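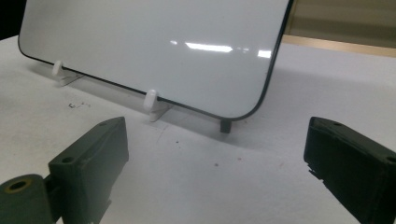

The town would be "paying for the ground twice", one objector wrote of the **Zurkesell Ground** when the lease came up for renewal, once in the building loan and again in the yearly grant. The Zurkesell Ground is a municipal sports ground on the eastern side of Lusitz. It is owned by the town and let to Lasteleo, a football club which plays its home matches there and trains there all year.

## Background

Lasteleo had used a rented pitch beside the Nowakowski brickworks. When the brickworks closed, the land was sold for housing and the club asked the town for help with a new site. The town council offered a field at Zurkesell which it already owned and had used for storing road salt.

The council agreed to borrow the whole cost of construction. In return the club was to pay a fixed rent and hand over 5 per cent of its gate receipts each season. Naming rights were to be sold separately, with the income set against the loan.

## Construction

Drainage proved the largest single cost. The lower half of the field lies close to the stream and the first set of pipes had to be taken up and laid again at a greater depth. The ground opened in August with one covered stand of 473 seats, a grass pitch, a smaller artificial pitch and a changing block. The car park has 228 spaces, which are also used by the primary school next door on weekday mornings.

A second stand was included in the original drawings but was left out when the tenders came in. Its footings were laid and can still be seen behind the north goal.

## Finances

The forecast put to the council assumed that the ground would cover its loan payments from the third season. It has not done so. No buyer was found for the naming rights, and the share of gate receipts has been small, as many supporters hold season tickets, which the agreement did not count as gate income.

The town has made up the difference from its general budget. The auditor's report criticised the wording of the agreement and noted that no separate account had been kept for the artificial pitch, although it brought in more money than the stand.
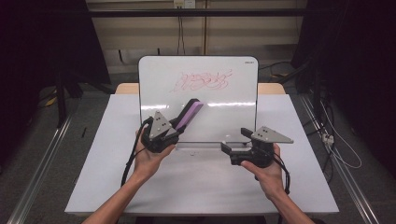 Season tickets should have been in the contract from the first draft, one resident said at the public meeting on the report, and the council later adopted the same position in its talks with the club. Under the revised lease all ticket income is counted, and the rent is reviewed every second season.

## Other uses

The artificial pitch is hired out in the evenings until 10 pm. In the year covered by the auditor's report it was booked by 79 different groups, among them school teams, a walking football group and a hockey club from outside the town. The stand is closed to the public outside match days.

## See also

- Municipal ownership of sports grounds
- Sport in Lusitz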